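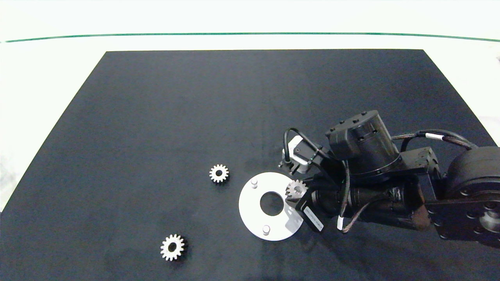

A buyer from Tiltstead wrote in to say that spur gears this small all look alike, so why pay the Dela price when a bag of mixed ones costs less? Fair enough. We asked much the same before we agreed to stock them.

Dela small spur gears, part 2176
Metal, plain bore, square-cut teeth. Sold in packs of 6.

The maker's sheet calls them "silent running." We don't. Put a dry metal gear against another dry metal gear and you will hear it. A dab of light grease helps, and so does getting the spacing right, but if you need quiet, buy plastic.

The sheet also says they fit "most small gear trains." We would like to know who checked. Measure your pin before you order, then measure it again with something better than a school ruler. A gear that wobbles on its pin will chew its neighbor, whatever it cost.

What we will say for them is that the bores in our last delivery were consistent. We tried some 70 on the same pin and sent back 6 that were tight. The Plirnura gears we carried until September did worse, and those came in a nicer box.

Bore burrs: a few, easily cleaned up
Grease: not included
Mounting plate and pins: not included
Returns: unused gears only, to the Gallagher counter

We don't sell them singly. Please don't ask for matched sets, as we have no honest way of matching them.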